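**Combo washer-dryer with Chinese labels: removing the front sticker, and identifying the small print at the door**

Category: Laundry appliances / Installation

### Damian Michalski

I have taken over a front-loading washer-dryer, listed on the sales slip as a Greller 1317. It came through a reseller (Clakberg) with no printed manual. The machine is installed, leveled and connected. Shipping bolts are out. Drain hose and inlet are tight, no leaks on an empty rinse cycle.

Remaining items concern the front of the machine.

There is a white rectangular sticker on the metallic panel, above and to the left of the door. The top line looks like 智慧烘, and below it is a large "1" with a small mark next to it. I want it off, but only if it carries no information I will need later. The finish is a metallic gray and I do not know whether it is paint, film or bare metal with a clear coat.
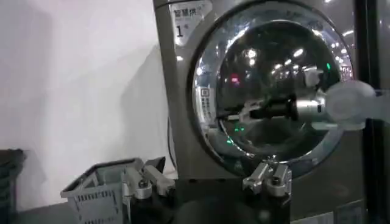

*Sticker on the front panel, upper left. Laundry basket at lower left.*

Second item is a narrow vertical strip at the left side of the door, small symbols stacked one above another. I can't match them to anything on the program dial. I would like to know whether they are care symbols, warnings or program codes before I clean over them.

Third, the rim. It is polished chrome and wide, and it shows every smear. The porthole glass is dark and reflects the ceiling lights so strongly that I can't judge from the outside whether the glass is clean. What product is safe on both, given that they meet at an edge where liquid can collect?

Last, the lower front. The panel turns inward toward a darker plinth area at the bottom. I assume the drain pump filter is behind the plinth, but I have not found a catch and do not want to pry on the wrong part. The gap to the wall is 30 mm, if that matters.
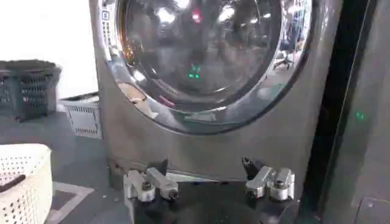

### Cornel Mocanu

Taking these in your order.

**Sticker.** 智慧 is "smart" or "intelligent" and 烘 is the character for drying by heat. Read together it is a sales line for an automatic drying function. The large numeral is normally part of the same promotion. I can't tell you what the small mark refers to without a closer view, and on these stickers it usually points to a footnote in the sales brochure. It is not a rating plate. The rating plate on a front-loader is generally on the back, or on the body where the open door exposes it. Copy the serial number from there before you remove anything, so you are not relying on the sales slip.

Removal:

1. Warm the sticker with a hair dryer on the low setting. Keep it moving. The panel should stay comfortable to the touch.
2. Lift one corner with a fingernail or a plastic card. No metal blade.
3. Pull back flat against the panel, slowly. If it tears, warm it again.
4. Take off the residue with a few drops of cooking oil on a cotton cloth, leave it for a few minutes, then wash with dish soap and water.

Don't use acetone or lacquer thinner. Test isopropyl alcohol low on the side of the cabinet first. If the cloth picks up gray, stop.

**Small print at the door.** Leave it in place. On the machines I have serviced, symbols in that position are pictograms: don't climb on the door, hot glass, keep children away, and similar. Program codes would be at the controls. If it is printed on the part, a damp microfiber cloth will not hurt it. If it is an adhesive label, wipe along its length and keep liquid off the ends. A straight, close photo in daylight would let someone here read the individual symbols.

**Rim and glass.** Water with a little dish soap, wrung-out cloth, then a dry one. Spray onto the cloth and keep the spray off the machine. Avoid chlorine bleach and any cream cleanser on the chrome. It may be plated plastic, and abrasives dull it permanently. For the glass, open the door and hold a white towel behind it. The reflections drop and smears become visible. Clean the inside face and the rubber gasket at the same time. Lint from a drying cycle collects in the lower fold.

**Filter access.** Not every combo has it behind the plinth. Feel along the upper edge of the plinth for a recess before applying any force. A clip-on cover gives at one end under light pressure. If nothing moves, it is probably screwed from underneath, and the filter may be elsewhere. Have a shallow tray and a towel ready before you loosen the cap.

The 30 mm is fine for vibration if it is a side gap. It says nothing about the door. Check that it swings clear to its stop (140 degrees on several I have measured) without touching the wall or the basket.

### Cao

agree with the above on the characters. 烘 alone would be baking or drying, on a washer it is always drying. peel it, it's an ad

I used WD-40 for the glue on mine and it was fine. took 4 tries

### flonditz

Had a Clakberg import too. Email them for the manual, they sent me a PDF in October. It was for the wrong model but the filter drawing matched.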